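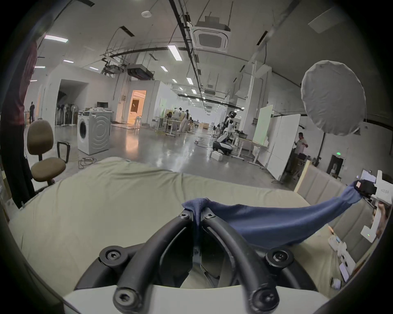
How Cloth Is Made

Look at the clothes you are wearing. Almost all of them are made of cloth, and so are your towels, your curtains and the sheets on your bed. People have been making cloth for thousands of years. The machines have changed a lot, but the main steps are still the same.

Step 1: Getting the fibers

Cloth starts with fibers. A fiber is a very thin strand, a bit like a hair. Some fibers come from plants. Cotton grows in fluffy white balls called bolls, and linen comes from the stem of a plant called flax. Other fibers come from animals. Wool is the coat of a sheep, and silk is made by silkworms when they spin their cocoons.

There are also fibers that people make in factories. Polyester and nylon are two of these. They are made mostly from oil. The material is melted and pushed through tiny holes, and it comes out as long threads – a little like water coming out of a shower head.

Step 2: Spinning

One cotton fiber is weak. You can snap it with your fingers. If you twist many fibers together, they grip each other and become strong. This is called spinning, and the long string it makes is called yarn.

Try it with a cotton ball. Pull a small piece out slowly and twist it as you pull. You will get a short, lumpy piece of yarn. Tug on it and see how much stronger it is than the loose fluff.

Step 3: Weaving or knitting

Yarn can be turned into cloth in two main ways.

Weaving uses two sets of yarn. The first set is stretched tight on a frame called a loom. These yarns are the warp. The second set goes across, over one warp yarn and under the next. These are the weft. Bed sheets, jeans and most shirts with buttons are woven.

Knitting uses loops. Each new loop is pulled through the one before it. The loops can open and close, so knitted cloth stretches easily. T-shirts, socks and sweaters are knitted.

The old weaving mill at Jatulville has a hand loom that is 3 yards wide. Visitors can try it in April. A weaver there can make 20 inches of plain cloth in an hour. The power loom in the next room makes the same amount in a few minutes, and it is very loud.

Step 4: Adding color

Most yarn and cloth starts out white, cream or gray. To give it color, workers put it in a bath of dye. Dyes used to come from plants, insects and even sea snails. Blue came from the leaves of the indigo plant. Today most dyes are made in factories.

Color can be added to the yarn before it is woven, or to the cloth afterward. Stripes and checks are often made with yarn that has already been dyed. Pictures and patterns can be printed on top of finished cloth.

Which way does it stretch?

Find an old piece of woven cloth, such as a handkerchief. Hold two sides and pull gently. It hardly moves. Now hold two opposite corners and pull. It stretches more, because the little squares between the yarns can lean over. This slanted direction is called the bias.

Words to know

Fiber – a very thin strand
Yarn – fibers twisted together
Loom – a frame or machine for weaving
Warp – the yarns held tight on the loom
Weft – the yarns that go across
Dye – something that colors cloth
Bias – the slanted direction across woven cloth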